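Hands, trays and a very yellow shelf

Feb 13, 2021

So I finally got my afternoon with the two hands, and my neck is paying for it today. I've been going back and forth on this since July, when the Banley fingers showed up at the shop and I put them in a drawer and kept right on using the old Stillberg gripper like the coward I am. The Stillberg is two flat jaws and a motor. It opens, it closes, it has never once hurt my feelings. But we keep getting asked about shoe parts, and two flat jaws on a thin, floppy-sided part is a sad thing to watch.

The job I picked was sole trays. They're black, open on top, shaped like the bottom of a shoe, and they're a pain for pretty much every reason a part can be a pain. Black on anything is hard for a depth camera, the shiny insides are worse, and the rim is the only decent thing to grab. With jaws you have to come in dead square or the tray scoots away from you. With fingers you get to be a little sloppy, which suits me fine!

I ran the Stillberg first to have something to compare with. Out of 35 picks it dropped or shoved 11, nearly all of them trays sitting at an angle. Then I switched over to the pair of hands, bolted on both wrists, and moved the controller to the Sutcliffe box. I had a whole speech ready about the Sutcliffe (the menus, my goodness, the menus) but it booted on the first try and found both arms, so I'll save the speech.

Setup took me 107 minutes from opening the drawer to the first clean grab. Most of that was the head camera. I wanted a view that gets the hands and the part at the same time, and if you tip it down far enough for the low shelf you lose what's going on up top. I ended up with a tilt I don't love but can live with. 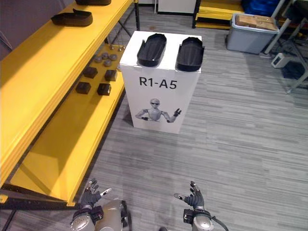

Both views come from the head camera, with trays on the pedestal in the first and on the top shelf in the second.
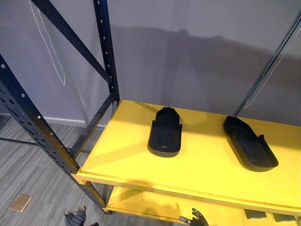

After I put a short version of this on the Prurkden board, Delmore wrote back that I was giving the fingers too much credit and the jaws too little. Put soft pads on the Stillberg, he said, slow the last inch of the approach way down, and most of those drops go away for the price of a sandwich. He also wanted to know how the finger tendons hold up past 1,000 cycles, and I had to tell him I have no idea, I'm nowhere close to that.

He has a point about the pads. I did think about it and then got excited about the new toy, as usual. So pads are next, same trays, same shelf, same 35 picks, and I'll try to be fair about it.

A few loose notes for anyone doing something similar. Open the fingers wider than you think you need before you go in – the thumb catches the rim if you're shy about it. Turn the grip force down, then turn it down again. And check your cables at full reach before you run anything fast, with the wrists turned both ways, because slack that looks fine at rest can pull tight in a hurry.

I also want to try the small black cubes with the same hands. My guess is the jaws win that one easily. If you've got a setting for small parts on the Banley fingers that works for you, leave it in the comments and I'll give it a go once the pads get here.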